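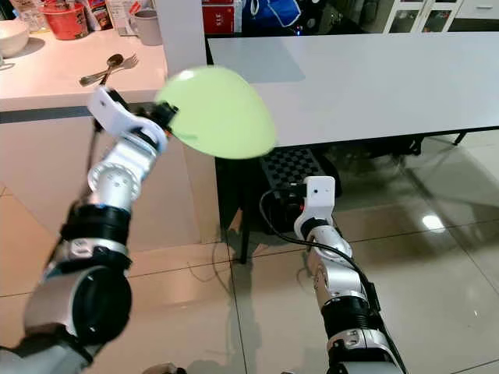
Fenna Vandenberghe wrote:
I don't buy the regrasp number. If the policy was trained on 400 demos and the labels for "failed grasp" came from the same operators who drove the arms, you've measured how well it copies their habits. Did anyone else label a subset?

hsarigul wrote:
Fair point. Liesbeth relabelled 35 of the episodes without seeing the original tags. She disagreed with the operator on two, both of them cases where the object slid in the fingers but stayed held. We kept the operator's label in both. It's in the appendix of the draft, not in the post.

For those coming in partway: the question is whether a two-arm policy does better on thin-rimmed objects (bowls, lids) if you leave the failed grasps in the training data and mark them, or if you cut them out. Skenetari is the version with them left in and marked. The baseline is the same network with them cut.

bjarke_e wrote:
What's the split between head view and wrist view at the input? When we tried something similar on Golari, the head camera did nearly all the work until the forearm got between it and the rim. Then it fell apart, and keeping the failures in didn't help.

hsarigul wrote:
Head view only for the result I posted. Joint positions go in as well. No force signal.

bjarke_e wrote:
Then I'd expect translucent items to be your worst class. Rim edges on a see-through bowl against a white counter are very hard to pick up at that resolution.

hsarigul wrote:
They are the worst class, for both versions. They're also where the gap between the two is widest. My reading is that the baseline never saw a bad rim contact, so it has no idea what one looks like and carries on with the lift. The marked version backs off and tries again. It's slower, and we report the time cost separately.

Fenna Vandenberghe wrote:
"Backs off and tries again" could just be a longer time budget. Give the baseline a scripted retry and the same number of seconds, then compare.

rmartens wrote:
We ran that on our bench in March, with the Rovano arms and a scripted retry on top of the plain policy. It closed part of the gap on opaque bowls and next to none of it on the translucent ones. The script needs to know the grasp is bad before it can fire, and gripper width alone didn't tell it. A rim pinched at the tip and a rim seated properly read nearly the same width.

Different hardware, so take it as a hint only.

Fenna Vandenberghe wrote:
That's useful. It's still not the control for this paper. I'd want it on the same arms and the same counter.

hsarigul wrote:
Agreed, and it's queued. Evaluation stands at 1,531 trials across both versions. I'd sooner add the scripted retry as a third arm of the study than redo the lot, so it will be run later than the others. If lighting drift matters, that will be a weakness. The floor in that room is glossy tile and throws a fair bit of glare back up.

bjarke_e wrote:
Glare would worry me more than the labels do. Can you interleave? Run a small block of the old baseline alongside the new condition. If the baseline score moves, you know the room has changed.

hsarigul wrote:
Yes, that's cheap enough. I'll do 11 blocks, order shuffled.

lkramer wrote:
On the labelling: the two I disagreed on were both lids. The written rule says "object moves relative to fingers after closure", which a small slip meets. The operators were applying "object would have been dropped". Those are different rules and the draft should pick one. I don't think Hatice's choice to keep the operator label is right, given the text as it stands.

hsarigul wrote:
I'd rather change the text than the labels. The operators were consistent with each other.

lkramer wrote:
Consistent isn't the same as following the definition. Change the text, then, but say it was changed after labelling.

hsarigul wrote:
Will do. Revised draft goes up on 26th September with the definition reworded and a note on when. The retry control won't be in that one.

Fenna Vandenberghe wrote:
Then please take "recovers from failed grasps" out of the title until it is.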